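Rivera Desk Set — README

Desk things, a pine tabletop and the wall behind it, all shot in one corner. Release of 19 Apr 2018.

What's in it

Rivera is a small picture set of the things that collect at the back of a desk. It has 300 pictures, sorted into 22 folders by what was on the table that day: writing tools, paper, mugs, cables, coasters and so on. We started it in January as a side project at Firnent and got much more attached to it than we planned. Ordinary desks are wonderful to look at once you slow down!

The corner is the same throughout. It has a pale pine-colored table with the grain running side to side, a plain peachy wall and a white plate with three small switches. The wire-mesh pen holder is the regular of the set and turns up in most folders, always crammed full.
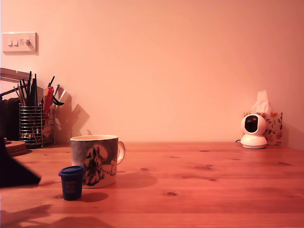 Folder names are lowercase with no spaces. Each folder has a text file called things.txt with one line per picture, and the line lists objects in the order we would say them out loud — holder first, usually, then whatever is next to it. We tried alphabetical order for a while and it made the lists miserable to read.

Labels

We label in plain words. A pencil is "pencil", a marker is "marker", and anything we couldn't settle from the picture is "pen-like". Handles get their own label, because in a full holder a handle is often all you get: "handle, red" and "handle, black, curved" are both in the list. Please don't turn every curved handle into scissors when you clean up the files. Some of them may well be, but the label should say what shows.

Knots in the wood are labeled too (optional, in knots.txt). Bienvenido Cabrera drew all of those outlines by hand and had a great time doing it. They are super handy for lining up pictures taken on different days, much better than the table edge.

Shadows are not labeled as objects. The spiky ones the pens throw on the wall are lovely, and 49 pictures carry the tag "shadow-wall" if you want to go straight to them.
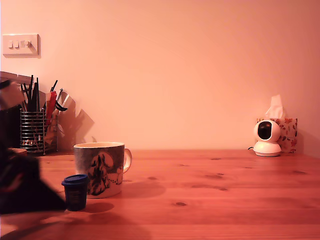
Photo: Valentin Crăciun / Rivera Desk Set

Known gaps

- The light leans warm and pinkish. Whites come out creamy and the pine looks more orange in some pictures than in others. We left the colors alone.
- Things close to the lens can be blurred. Those pictures stay in.
- Very few erasers. We own one.
- "coaster" and "lid" get mixed up in the older folders. Corrections welcome!

Using it

Copy the folders wherever you like and read things.txt as plain text, UTF-8. The Urano viewer opens a folder directly and shows the labels next to each picture. Vitico works as well, but rename knots.txt first or it will load that list in place of the main one.

Credit "Rivera Desk Set, Firnent" if you publish anything with it, and send us a link — we'd love to see what you make.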